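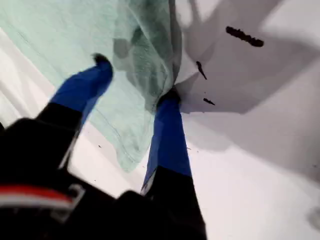 Pale mint-green cloth gathered at the fold, over a white surface.

Grolar Opens Second Fold-and-Return Counter, in Corkbridge

IRKERBERG — Grolar, the laundry and garment care company, will open a fold-and-return counter on Paterson Street in Corkbridge in January. It will be the company's second counter. The first, in Irkerberg, has been open to household customers since last spring and will keep its current hours.

The service takes in clean, dry clothing and household linens and hands them back folded, sorted and bagged. Grolar does not wash items at the counter. Customers who want washing as well can still book it through the main plant in Irkerberg, and the two orders can be picked up together.

In the first season, 593 households used the Irkerberg counter. T-shirts made up the largest share of what they brought in, followed by bath towels and pillowcases. Many customers dropped off a full basket on the way to work and picked it up the same evening, and the Corkbridge hours have been set with that in mind. The doors will open at 7 a.m. and close at 8 p.m.

How the Folding Is Done

All folding takes place on long white tables. Each item is laid flat and smoothed from the hem up. Sleeves are turned in before the body is folded, and the neckline is kept to the outside so that sizes can be read without opening the stack. Soft knits get more time than woven cotton. A light T-shirt bunches easily at the shoulders, and a crease left there will show when the shirt is worn.

The company now has written folding patterns for 17 kinds of items, including fitted sheets, hooded towels and children's pajamas. Customers may ask for a different fold — in thirds for a narrow drawer, for example, or rolled for travel — and the request stays on their ticket for the next order. There is no charge for this.

Items that come in damp are set aside and returned unfolded, with a note. Buttons and zippers are closed before folding. Pockets are not checked, and customers are asked to empty them at home.

A pale green garment on one of the tables lies folded. The fabric comes to a peak at the top, with small overlapping flaps across the middle, while the lower half lies flat down to a straight hem. 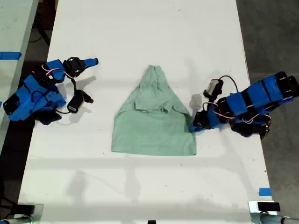
Prices and Pickup

Corkbridge prices will match those in Irkerberg. Orders are charged by the bag, in small and large sizes, and a bag may hold any mix of clothing and linens. Bulky pieces such as comforters and bedspreads are priced one at a time at the counter.

A small bag dropped off before noon will be ready the same day. Customers who prefer to wait can ask for the short service, which takes about 30 minutes for a small bag when the counter is quiet. Large bags are ready the next morning.

Folded items are returned in the customer's own bag or basket if one is left with the order. Otherwise they are packed flat in a paper bag with the ticket stapled to the handle. Orders are kept on the shelf for two weeks.

About Grolar

Grolar is based in Irkerberg and provides laundry, pressing and folding for homes, guesthouses and small restaurants in Irkerberg and Corkbridge.

Media Contact

Grolar Press Office, Irkerberg. Requests to visit the Corkbridge counter before it opens should be sent to the press office by the end of December.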